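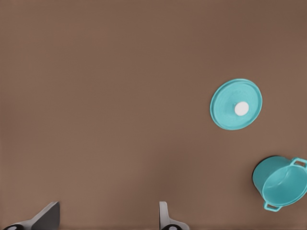 Does a policy that scores well in simulation need to be tested on hardware before you believe the number?
Hardware tests are needed for any claim about the real world, and a sim score by itself only tells you how the policy does in that sim.

Putting the short version up top because the last thread went six pages before anyone said it. The topic is the Vurkari paper and its lid-on-pot result. They report 61 percent success over 1,279 simulated episodes, against a much lower baseline, and the abstract calls this "robust manipulation." I don't buy the word robust. Same teal pot, same lid, same plain brown table, and as far as I can tell from the appendix the only things that move are the start positions.

torque_ripple
Replied Monday
You're being hard on them. Position randomization is what everybody does for a first result. The lid task is not easy either. The knob is small compared to the lid, and if the grasp is off center the lid tips. I'd take 61 on that over 95 on picking up a cube.

halfduplex
OP
I'd take it too if they said how they scored it. Section 4 says success is "lid placed on pot." Placed how? Flat on the rim? Resting on one of the handles? A sim gives you exact poses for free, so write down the threshold. They left it out.

gray_mule
The threshold is in the config file in the repo, not in the paper. It's loose. I ran their checkpoint on my own machine and watched a bunch of the episodes marked as wins. In several of them the lid was sitting crooked on the rim and still counted.

torque_ripple
Okay, that's worse than I thought. Did you rerun with a tighter one?

gray_mule
Started to. I only have 2 seeds done and they don't agree with each other, so I'm not going to post a number and have it quoted back at me for a year.

benchwarmer_k
What bugs me is the wrist view. They feed the policy a camera where the gripper fingers are always poking in from the bottom, then say it generalizes to "novel viewpoints." The camera rides on the gripper. Of course the viewpoint changes when the arm moves. That is a different thing from mounting the camera somewhere else and trying again.

torque_ripple
I read that line as novel start poses. Sloppy wording, sure. I don't think they were trying to pull something.

benchwarmer_k
Maybe. Reviewers should have caught it either way.

fistau_fan
Has anyone compared with Braninus? Their method gets lower scores on paper but they changed the table texture and the lighting between training and test. I trust a lower score with that in it.

halfduplex
OP
Different tasks, so the scores don't line up. But yes, that's the kind of test I want. Change the table, change the pot color, leave the policy alone. They have the sim already. It's maybe an afternoon of compute.

gray_mule
It's more than an afternoon with their renderer. Slow as mud.

torque_ripple
I'll say it again, the baseline went through the same loose threshold. So the gap between the two methods could still be real even if both numbers are too high.

halfduplex
OP
Could be. Or one of them drops lids crooked more often and the loose check hides it. You can't know without rescoring both. If gray_mule finishes the seeds and the gap holds, I'll edit the first post.

gray_mule
Give me until July. The GPU is shared and I'm 13th in the queue.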